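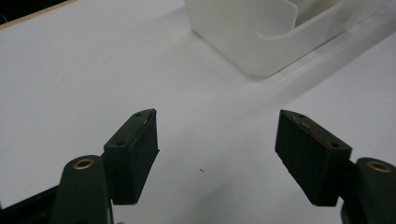

Jaws open over the white table, tray at top right. Pads need a look, see below.

January, 4.10 pm. Nomum bench, hand tool no. 2

Recording demos by hand again for the tray job. Target is 600 good ones before the Vitico arm gets any of it. Not there yet. Morning batch fine on the whole, afternoon batch patchy - I got quicker and sloppier after lunch and it shows in the wrist angle.

Red marks on the top of the right pad, between the two screw holes. Left one just has a faint brownish scuff near the tip. No idea if the red was there last week, nobody wrote it down. Please note pad state at the start of every session from now on, both sides.

Inner face of right pad looks rough too, a bit fibrous. Haven't checked whether it changes the grip. Try swapping left and right and do a short run, same object, same speed. If the slips move over with the pad we have our answer.

Things to fix:
- approach too steep. Come in flatter or the fingers hit the tray rim on the way out
- pause at the start of each take, then move. Barrera's script trims the first bit off and was eating the approach
- close slowly. Three takes binned becuase I snapped it shut and the thing jumped
- wipe the table first. Speck between the pads, tiny, but the table is meant to be clean for these

Tried the remote rig in between (Nallov sticks). Much slower, and I kept overshooting on the turn. Smoother closing though, so maybe keep it for the fiddly placements and do the rest by hand. Don't mix the two in one folder, last time it took ages to seperate them.

Tray position: put tape down for the corners before the next session, it creeps when I bump it.

To order - spare pads, one pair at least. Screws, check the size first.

Charger for the tool is in the second drawer.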